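Notebook, bimanual cell, 9th May
Grasp scoring and the new planner build
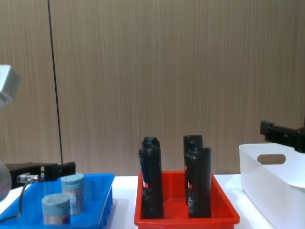

Naveed wants to move the whole cell to the Cokby planner by the end of the week. I said I'd run it against the old one first and write down what I saw, so these are my notes. I went in doubtful and I'm still doubtful, though for different reasons than I expected.

The claim in the release notes is that Cokby plans both arms together and so doesn't need our hand-written keep-out zones. Fine. The old stack (Rey, our own wrapper, two years of patches) plans the left arm, freezes it, then plans the right one around it. Slow and dumb, but I can read the log and know why it did what it did.

Setup for the runs: same tray layout as the Prenville job. Toothpick containers in blue, the black wrapped cylinders in red, white bin on the right. Same start poses for both planners, same speed limits, same calibration file. I checked the calibration file twice because last October we burned most of an afternoon comparing two planners that were loading different ones.

Replayed 70 logged start states through each planner, offline first. Cokby found a path for every one. Rey gave up on 2. That's the number Naveed will put in his slides and I have no quarrel with it as far as it goes. But I pulled up the two Rey failures and both are cases where the right arm would have to pass over the red tray below our height limit. Rey refused because we told it to refuse. Cokby went through with what it calls "sufficient clearance", and its clearance is measured to the collision model of the cylinders, which is a clean cylinder. The real ones have lumpy wrapping. I would like to know what happens to sufficient clearance when one of them is put down a little crooked.

Perception side. I'm less happy here. The detector treats the lids on the toothpick containers as the top of the object and fits a cylinder downward, and that works because the lids are flat and opaque. The bodies are clear, so depth on the sides is mostly garbage. If the lid detection drops out for a cycle, the tracker falls back to the side points and the estimated center jumps. Worst jump in the logs was 13 mm. Rey ignores single-cycle jumps because someone put a filter in years ago. Cokby replans on every update, so it chases the jump and then chases it back. You can see it in the joint traces as a little shiver right before the grasp. Rajput says this is a perception bug and not a planner bug. Maybe. It's a planner that needs perfect perception, and we don't have that.

Black cylinders: two pairs, one behind the other in each pair. Segmentation merges a pair into one blob whenever the view lines up badly. I tried the new "instance split" option. It splits the blobs, and it also splits one of the toothpick containers into a lid and a body, as two separate graspable objects. Turned it off. Will file it with Rundidell but I'm not holding my breath, my last ticket with them is still marked "gathering details".

Timing. The advertised speedup is real for the first plan and mostly disappears once replanning kicks in. I logged 1,028 replans over the whole set with Cokby. I don't have a matching figure for Rey because Rey doesn't log them the same way, so don't anybody quote that as a comparison.

What I'd accept:
- Keep-out zone over the red tray goes back in, as a hard constraint, whatever the joint planner thinks.
- Jump filter moves out of Rey and into the tracker so both planners get the same input.
- Pad the cylinder model. I'd start at 5 mm on the radius and see what stops planning.
- Rerun the same start states, then talk about switching.

Naveed read this over my shoulder and says the padding will kill half the grasps in the red tray. Could be. Then we learn that the clearance was never there.

Still open: the planner's seed isn't written to the log, so I can't reproduce the one odd elbow-up path on the left arm. Need to find where it gets set. Branch is on my machine, not pushed yet, tracker config is half edited so please don't pull from it.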